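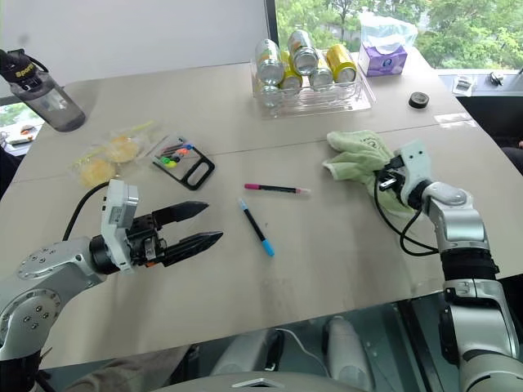
Reading a month of DNS logs from my own house

May 11, 2021

I finally did the thing I had been putting off since September, which was to point every device in the house at a resolver I control and keep the query log. The resolver runs on an old Vidmar mini PC in the hall closet. Logging was on for 336 hours, two full weeks, and then I stopped it and exported everything to a flat file.

Some background for anyone who hasn't done this. When a device wants to talk to a server it first asks for the server's address by name. The connection that follows is usually encrypted, but the name lookup usually is not, and whoever runs your resolver sees all of it. By default that is your internet provider. In my case it was now me, and I wanted to know how much a provider could learn without touching a single encrypted byte.

Setup

The router hands out the resolver's address over DHCP. Most devices accept that. Two did not: the Grorby television and a Landlow smart plug both have a public resolver hard-coded and ignore whatever the router tells them. I added a rule that redirects all outbound port 53 traffic to the closet. The television accepted this quietly. The plug went offline for a while, then came back and started using it too.

Phones are a separate problem. One of ours had encrypted DNS turned on in the browser, so those lookups never showed up. I left it that way. The numbers below are therefore low.

What the log contains

After removing repeats, the file had 2,005 distinct names. I sorted them by hand into "a person caused this" and "a device did this by itself," and the second pile was the larger one. The rule I used was simple: if the lookup happened at 4 a.m. on a fixed interval, a person did not cause it.

The television was the worst. It looked up one analytics host 800 times on a day when it was never switched on from standby. The maker's privacy page describes this as "service quality data." I turned off every option in the menu with the word "improve" in it and the rate dropped, but it did not go to zero. Blocking the name outright made it retry more often — each retry is another log line, so the count went up while the amount of data leaving the house presumably went down.

The plug was less chatty but more revealing. It contacts its server whenever it changes state, and each contact is preceded by a lookup with a short cache time. From the log alone I could tell when the lamp in the living room went on and off. That gives you bedtime. It also gives you the weekend we were away.

A weather app called Skarkirell, which I had installed for its radar map, resolved a string of ad exchange names each time it was opened and again when its background refresh ran. I deleted it. The log for that phone got noticeably shorter.

What I changed

The television and the plug are on their own network now. The television has no route out except for the streaming services we use, which took an evening of trial and error because one of them serves its login page from a host with a completely unrelated name. The plug has no route out at all and runs on a local schedule.

The resolver forwards upstream over TLS. This hides the lookups from the provider but not from the upstream operator, so it moves the trust to another company. I picked one with a short retention policy. I have no way to check that they follow it.

My own log is off. Keeping it meant keeping a record of when everyone in the house was awake, on a machine with no disk encryption, and I deleted the file after I had the totals. If I repeat the exercise I will hash the client addresses first and keep only daily counts.

Still open: the thermostat uses IPv6 for some of its traffic, and my redirect rule only covers IPv4. I noticed this on the last day.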